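Separación de residuos domésticos en la cocina: recomendaciones prácticas

Servicio de Consejos para el Hogar de Rimgate
Octubre de 2021

La separación correcta de los residuos comienza en el propio domicilio y depende, en buena medida, de que los recipientes estén bien situados. El presente documento reúne las indicaciones que el Servicio facilita a los hogares que se incorporan a la recogida selectiva o que desean mejorar la organización de su cocina. Se recomienda leerlo junto con el calendario de recogida de cada zona, ya que los colores y las fracciones pueden variar de un municipio a otro.

1. Elección de los recipientes

Para una vivienda de dimensiones medias basta con dos recipientes abiertos de uso diario, uno para envases y otro para la fracción resto, además de un cubo con tapa para la materia orgánica. Los modelos sin tapa facilitan el depósito inmediato y reducen la acumulación de envases sobre la encimera. Conviene que tengan colores claramente distintos y que el color asignado a cada fracción se mantenga en toda la vivienda, incluidos el baño y el trastero. 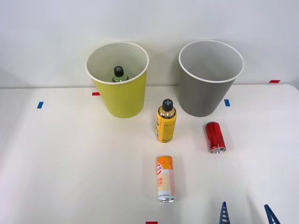 El cubo destinado a la materia orgánica deberá cerrar bien y no superar los 5 litros de capacidad, a fin de que se vacíe con frecuencia. En los meses cálidos, y especialmente en julio, se aconseja retirar la bolsa a diario. Una hoja de papel de cocina doblada en el fondo absorbe los líquidos y simplifica la limpieza posterior.

2. Preparación de los envases

No es necesario lavar los envases con detergente. Es suficiente con vaciarlos por completo y, en el caso de los productos lácteos o las conservas en aceite, pasarles un poco de agua reutilizada del fregado. Las botellas de plástico se aplastan en sentido longitudinal y se vuelven a tapar. Las latas de bebida se depositan vacías; las de conserva, con la tapa doblada hacia el interior para evitar cortes.

Los envases de cartón para bebidas se despliegan por las esquinas y se aplanan. Las bandejas de poliestireno se depositan con los envases ligeros, una vez retirado el papel absorbente, que corresponde a la fracción resto.
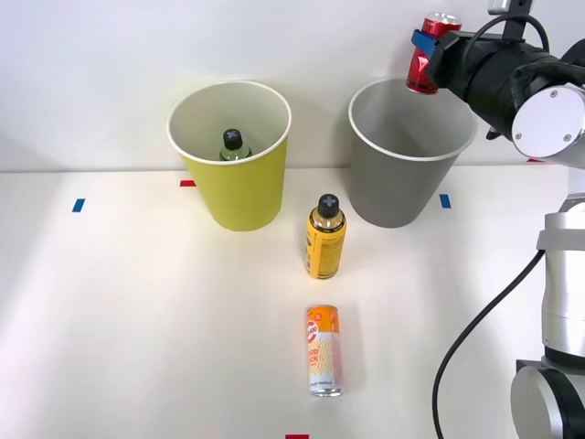

Los tarros y botellas de vidrio se llevan al contenedor específico sin tapas ni tapones. No deben incluirse en esta fracción vasos, vajilla, espejos ni bombillas. En caso de rotura, los fragmentos de vajilla se envolverán en papel de periódico antes de introducirlos en la bolsa de resto, con una indicación visible en el exterior.

3. Ubicación y altura

Los recipientes se colocarán a menos de dos pasos del fregadero, fuera de la zona de tránsito y alejados de los fuegos. Si se instalan en el interior de un mueble, la puerta deberá abrirse por completo sin obstaculizar el lavavajillas. Para las personas con dificultades para agacharse, Valdir Nogueira, técnico del Servicio, recomienda situar la boca del recipiente a 80 centímetros del suelo, sobre un soporte estable y antideslizante.

En cocinas estrechas puede aprovecharse el hueco lateral del frigorífico. Antes de adquirir un mueble de separación, mídase el fondo disponible: los módulos más habituales en el catálogo de Wilell requieren 390 milímetros, a los que hay que añadir el espacio de las bisagras.
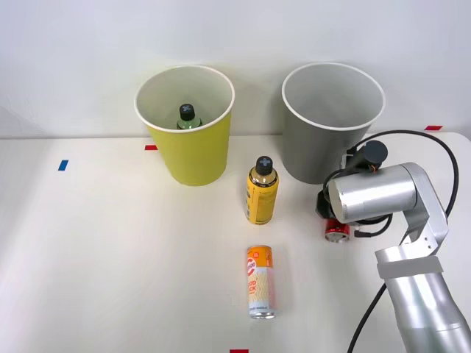
4. Limpieza y control de olores

Los recipientes de envases se limpiarán una vez por semana con agua templada y jabón neutro. Se dejarán secar boca abajo antes de volver a colocar la bolsa. Para los olores persistentes puede aplicarse una solución de bicarbonato, dejarla actuar 17 minutos y aclarar con abundante agua. No se mezclarán en ningún caso lejía y amoniaco, ni lejía y vinagre.

Las bolsas no deben llenarse por encima de tres cuartas partes de su capacidad. El borde se dobla hacia fuera al menos cuatro dedos, de modo que no se deslice hacia el interior con el peso.
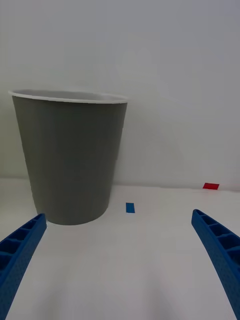
Fotografía: Archivo Kamia

5. Residuos que requieren un tratamiento aparte

Las pilas, el aceite de cocina usado, los medicamentos y los pequeños aparatos eléctricos no deben depositarse en ninguno de los recipientes anteriores. El aceite se guarda frío en una botella de plástico bien cerrada y se entrega en el punto limpio. Las pilas pueden conservarse en un tarro seco, fuera del alcance de los menores, hasta su entrega.

Las consultas sobre residuos no contemplados en este documento se atienden en el mostrador de información del punto limpio de Hashmi, en su horario habitual de apertura.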